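Bench arm checklist, with my comments

I fill this in every June, before we let the arms loose on another round of chores. Tamara Vakulenko wrote the original and I've been scribbling in it ever since (sorry, Tamara!). Bench ref 1619, Plidon workshop.

1. Mounting plates bolted down tight. OK
Give them a proper shove with your hand, looking isn't enough. Last year one had worked itself a bit wobbly after a week of folding flannels.

2. Stop button on each pendant. OK
Press it while the arm is moving slowly. I do this twice and I still jump.

3. Speed limit set. OK
60 per cent for sorting, 40 for anything with crockery in it. Ivan Ostapchuk wants to go faster with the cups. Ivan can buy the cups.

4. Cables free through the full reach. WATCH
The one by the gripper loops out further than I'd like. Run every joint to its end stop and look for snagging.

5. Desk next to the bench. FAIL
Adapters, leads, a phone, a keyboard, all in together. Lovely that we're teaching a machine to tidy up while the people can't manage it! Route the leads along the back before the next run.

6. Paper and tape grid. PASS, JUST
Some of the tape lines stop short and there are creases in the paper. Fine for "put the spoon in that square", less fine if we want to measure anything. Retape before the Clekov visit.

7. Gripper fingers. OK
No chips, closes evenly. Wipe after food work, please.

So can it do the housework yet? My honest comment, as it's the question I get every time: a bit. It'll put a sponge in the right square nearly all morning, then a tea towel turns up folded the wrong way and it just sort of pats it. Sorting screws for the Kravchuk people went much better, and I'd trust it with that on a shop floor now, with somebody nearby. Washing up, no. Give me about 2 more years and ask again.

Comments

gustutham_shed: Do you test the stop with a load in the gripper? We found ours dropped it.

Ivan O.: I offered to pay for the cups.

Contact | Copyright Plidon Workshop | Back to top
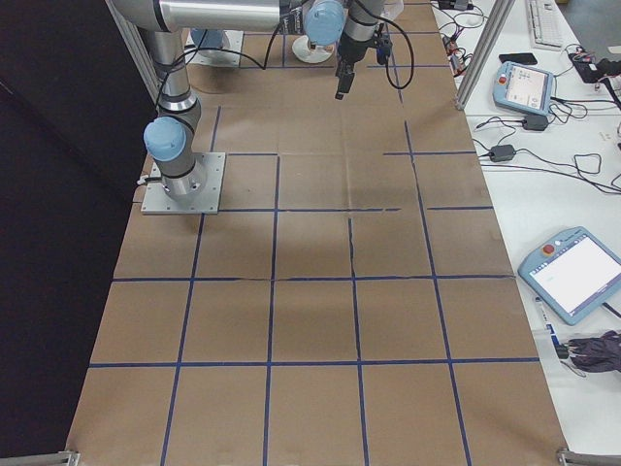
Yes, with a load as well, and put a folded towel underneath first. I'll add it to item 2.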